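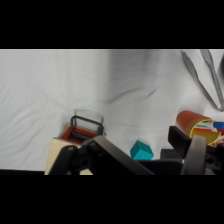 The tablecloth is a piece of fabric laid over a table, either to protect the table from the meal or to protect the guests from the sight of the table. It is among the oldest of household linens and among the least loved, being noticed chiefly when something has gone wrong with it. A white one is the strictest kind. It shows every crease, as the rumpled cloth under the tongs and the toppled orange-brown cup makes plain, and it shows every spill as well, which is why generations of hosts have insisted on using it for gravy. Coloured and patterned cloths are more forgiving and have always been thought slightly less respectable for it.

History

Cloths for the table were known in the Roman world, though early diners seem to have managed for a long time without them. In medieval Europe a long white linen cloth was a mark of standing, and in great houses the way it was laid followed fixed rules. The cloth often hung lower on the side where the diners sat, and people wiped their fingers on it. The napkin took over this duty by slow degrees, and some families are still waiting for the change to reach them.

Damask, a woven cloth with a pattern that appears and disappears as the light moves, became the favourite of those who could afford it. White on white, it allowed a household to spend a great deal of money on a picture of a stag hunt that could hardly be seen. The finest linen damask came from Flanders, and later from Ireland and Scotland. Large cloths were listed in wills and handed down, sometimes to relatives who had asked for the silver.

In the nineteenth century the cloth spread to more modest homes, helped by cheap cotton and power looms. It was also the age of the heavy plush table cover, fringed and dark, which stayed on between meals. The popular story that the Victorians covered table legs out of modesty has little to support it. They covered tables because they covered everything.

Materials

Linen is the traditional choice. It is strong, drinks up liquid well and looks better with age, a claim made for few other things in the dining room. It also creases if spoken to sharply. Cotton is softer and cheaper, and behaves much the same at a lower price. Polyester hardly creases at all and tends to let spilt liquid wander across the surface until it finds a lap.

Oilcloth, first made by coating fabric with linseed oil, was the practical answer for kitchens. Most of what is now sold under the name is cotton or polyester with a plastic coating. It can be wiped clean in seconds and sticks to bare forearms in warm weather.

Size and drop

The part of the cloth that hangs over the edge is called the drop. A short drop suits everyday meals, a longer one suits formal dinners, and a cloth that reaches the floor suits buffets, conjurors and small children. To find the size needed, the drop is doubled and added to the length and the width of the table. Buyers who forget the doubling end up with a cloth that fits like a hat.

Retailers have never quite agreed on sizes. The linen seller Clalosier lists a cloth 300 centimetres long as "family", while its rival Golero calls a cloth of the same length "banquet", which may say more about families than about banquets. Golero's longest, at 400 centimetres, has no name at all.

Beneath the cloth

A careful household puts a padded underlay, once known as a silence cloth, between the linen and the wood. It deadens the noise of plates, guards the polish from heat and stops the top cloth from sliding. It does nothing about the noise of the guests. Felt and brushed cotton are the usual materials.

Creases

Opinion on creases is divided. The strict school holds that a cloth should be ironed while damp and laid at once, with a single fold line running down the middle of the table. The relaxed school holds that creases are part of the charm of linen, and is made up largely of people who do not own an ironing board. In his small handbook The Laid Table, Kiran Rana set out 21 rules for ironing and folding a cloth, then admitted in the final chapter that he ate most of his own meals in the kitchen, off a tray.

Rolling a cloth on a cardboard tube avoids fold lines altogether, provided there is somewhere to keep a very long tube. The Pamel laundry, which looks after the linen of the Boonchu dining rooms, hangs its cloths over rails instead. Its stock list runs to 281 cloths, nine of them marked "do not show to customers".

Stains

Red wine is the best known enemy, and the cures for it are many. Salt soaks up some of the liquid. White wine is often suggested, mostly by people who already have a glass of it in hand. Cold water and prompt blotting do as much as anything. Candle wax should be left to harden and then lifted off with a blunt knife. Turmeric is generally best met by buying a yellow tablecloth.

Pulling the cloth away

The trick of whipping a cloth from under a laid table depends on inertia, a smooth fabric without a hem, and a quick downward pull. It is usually tried in May or later, when the meal can be held outdoors.

See also

Doily
Napkin
Place mat
Table runner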